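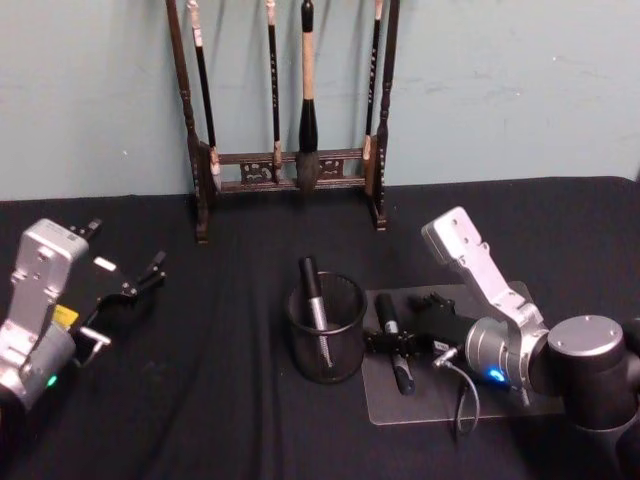
Brush rack on one of the tables, upstairs room.

The Jandholm brush and paper fair runs for one weekend in February, in the old school building behind the bus station. I went this year for the first time, mainly to look at brushes, and stayed from 10 in the morning until they started stacking chairs.

Entry was free downstairs. The ground floor was mostly paper, with 39 sellers according to the printed sheet, and it was crowded enough by late morning that I gave up on the corner with the handmade sheets and went up to the second floor. That is where the brushes and desk furniture were.

The rack in the photo was the piece I spent the most time with. It is dark wood, with two tall turned posts and a carved openwork panel set into the crossbar between them. The cutouts are small scrolls. I have seen plenty of racks with a plain bar and always assumed the carved ones would be fussy to dust, and I still think so, but it does look good on black cloth.

Four brushes were hanging on it. Three of them have slender black handles and pale tips, the kind of size I would pick up for small writing. Two of those have light lettering down the shaft, which I didn't write down. The big one is a different thing altogether: a thick light handle with a black cap, a bulging black ferrule and a full head of grey-brown hair. I own nothing close to that size. My table at home would not take the paper for it.

Hanging brushes tip down is how I was taught to store them, and it was the way most people upstairs were showing theirs. Erketti had a long table of plain racks, all flat-packed, and a shorter one of brush rolls. Their cheapest rack was too low for anything with a long handle, so measure before you buy. Geum sold only ink and ink stones. I bought a small stick there and a felt mat from the next table.

At two o'clock there was an hour of practice in the back classroom, run by the Wista evening group. You got a borrowed brush, a stack of newsprint and one character to repeat. I filled nine sheets and kept one. The teaching was clear and fairly strict about how to hold the handle upright. The room was cold, so bring a sweater.

Prices upstairs ran from 400 for a student brush to 2950 for a large carved rack, and most tables took cards. Food was soup and rolls in the gym, gone by one.

The stairs are steep and the elevator was out of service. Parking behind the building filled up early, but the bus stops across the street and the last one back leaves at 6:10. Next year I would go straight upstairs first and leave the paper for the afternoon.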